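Plirnadura Student Projects
Home | Projects | Reports | Partners | Contact

Progress Report to the Kerr Fund: Table Clearing Project, Fall Term

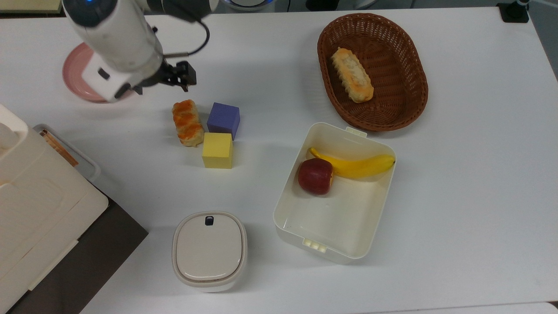 The class has finished the first half of the work plan. Students can now drive the arm by hand control, record a run, and label it. What remains is training on those recordings and the demonstration we promised for the end of the year.

Work completed

The team has recorded almost 300 runs of the sorting task. In each run the arm has to put baked goods in the basket and fruit in the open container, and leave the colored blocks alone. We added the blocks in November after the review meeting, where your office asked how the system would handle objects that don't belong to either group. They have made the task harder and the recordings slower to collect.

Students work in teams of two. One drives and the other keeps the log, and they trade places halfway through the session. The log sheet went through several versions. The current one has a line for the starting layout, a line for the result, and a box for anything odd. Early runs that were logged on the old sheet are being checked again and some will have to be thrown out.

Problems

The pastries are harder to grip than the fruit. When the gripper comes in along the length of a roll it tends to push it across the table. Students got better results coming in from the side, and that is now written into the driving notes. Runs where the item slipped are kept and labeled as failed.

We lost 3 sessions to a fault in the Flestach control software. After an update the arm would stop partway through a move and need a restart. We went back to the older version and have stayed on it. The supplier knows about the fault but has not given a date for a fix.

Attendance dropped during exams, as it did last year. The Monday session was the worst affected and has been merged with the later one.

Spending

Spending is within the approved budget. The largest item was replacement finger pads for the gripper. The money set aside for travel to the Prillon meet has not been used yet. We would like to move part of it to storage drives and will send a separate request.

Next steps

- Finish rechecking the old log sheets
- Record runs with the basket and container in new positions
- Begin training, starting with fruit only
- Hold a practice demonstration for the other 4 classes in the program

We do not expect to need an extension. If the recheck removes more runs than we have planned for, the practice demonstration will move back and the final one will stay where it is.

Submitted by Jong-dae Ham, project lead

Recent reports
Table Clearing Project: Spring Term Plan
Equipment List and Loan Rules
Prillon Meet: Entry Notes for Teams

Contact the project office | Copyright Plirnadura Student Projects | Back to top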